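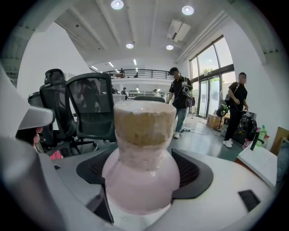 Pink bottle with a tan cap, upright in a white hand-held gripper.

How to get tickets to a talk show taping without paying anyone

Every few months a site pops up promising "guaranteed" audience seats for a small fee. I'm suspicious of all of them. Seats at most daytime tapings are free, and a free seat with a $163 "processing package" stapled to it is a seat you've been overcharged for.

I'll use The Illo Hour as my example, which tapes at the Dramon studio in front of 300 people.

1. Start at the show's own page. Type the address yourself. The top search result is often a reseller with the host's face on it.

2. Read what the ticket promises. Illo's confirmation says "admission not guaranteed" in small grey type near the bottom. Shows overbook. For the taping I went to, the staffer at the door told me 889 people had been sent confirmations. Do the math before you book a flight.

3. Pick an unloved date. Saturday tapings are hopeless. Mid-week in October, when the kids are in school, is a better bet, though I wouldn't call it a good one.

4. Fill in the "tell us about yourself" box, but keep it short. The blogs claim a touching story bumps you to the front row. Casimiro Mateos wrote four paragraphs about his late dog and sat behind a pillar. I wrote "I like the show" and sat beside him.

5. Line up early. Doors were listed for 2 p.m. and the line was well down the block by 11. Bring water, a snack and a book. Phones get bagged at the entrance, so print your confirmation.

6. Dress plainly, in solid colours. Big logos get you moved to the back or handed a grey sweater.

What about the giveaways? Lower your hopes. The famous prize episodes are rare and the dates aren't announced ahead of time, whatever the Zallov newsletter says. We got a tote bag.

Henryk Pawłowska swears by the standby line at Esteban, the late-night show across the road. He's got in 3 times. He hasn't told me how many times he tried.

If you're turned away, ask at the door for a priority voucher for another date, and check the expiry before you leave. Mine was good for two weeks.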